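Hand sewing, and my very slow quilt
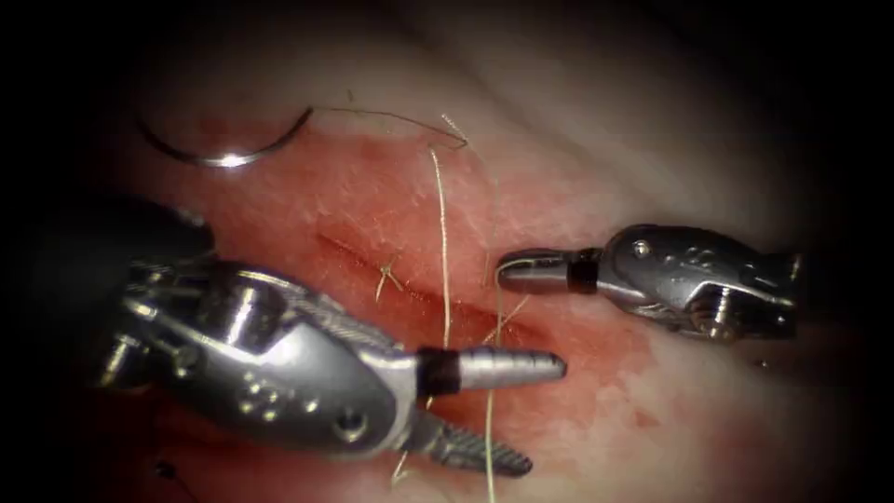
Pallavi reckons I should have bought a machine in February and been done with it. She left that under my last post, along with a link to a second-hand one in Maldale, and then came back an hour later to say sorry, she didn't mean to be bossy, but had I seen how cheap it was?

I had seen how cheap it was! I still don't want it. I like doing this on the couch with the cricket on and a cup of tea going cold on the arm (Mum would have a fit). The quilt is English paper piecing, little hexagons, 2,617 of them if I stick to the pattern, and as of this arvo I've joined 624. Yes, I keep a tally in the back of my diary. No, I haven't worked out what year I'll finish.

The colours have changed a bit since I started. I was going for greys and greens, then Neelam gave me a bag of old shirts from her clear-out and there was this gorgeous mustard stripe in it, so now there's mustard everywhere and the greens are mostly going round the border.

Thread is where I've come unstuck. I used a cheap polyester for the first three rows and it frayed every time I pulled it through, so I've swapped to a fine cotton from the shop in Ondbridge and I'm waxing it as I go. Much nicer. My whip stitches have shrunk too, and you can hardly spot them on the front of the newer rows, though the old ones look like a row of teeth. I did think about unpicking them. Then I thought about it some more and made a sandwich.

If anyone has a favourite needle for this, let me know. I'm down to my last 2 and one of them is bent.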